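4.2 Session length and saves

Logs came from the July build of Grimia, a kitchen management game by Harkadis. 3000 accounts, all on the free tier. Bots dropped first, then accounts with no second login. We kept the save file, the shop log and the quit time, nothing else. Chat was not stored.

Median session was 12 minutes. Players who hit the dish backlog in level 5 quit sooner, and most did not reload an older save. They started over. Same pattern in the Trurnell port, though the autosave there is slower and teh quit times are less clean (see 4.4).
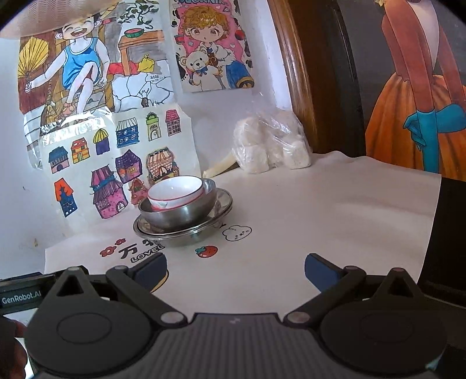 Figure 3. Stacked dishes on a table: steel plate, steel bowl, white bowl with a red rim.

Restarts are the odd part. A restart costs the player all shop upgrades, a reload costs only the current shift. Lefèvre mode, with permanent loss switched on, should push people away by that logic. It did not. 74 percent of accounts that tried it came back the next day. Small group, self-selected, so no strong claim here.

One possible reading: players treat a bad save as spoiled and want a clean one. Survey answers lean that way but the wording of the question was poor, and we changed it halfway thru. Both versions are in the appendix. Difficulty settings were not controlled for. Neither was device type, wich matters for the port, as phone players get a shorter shift.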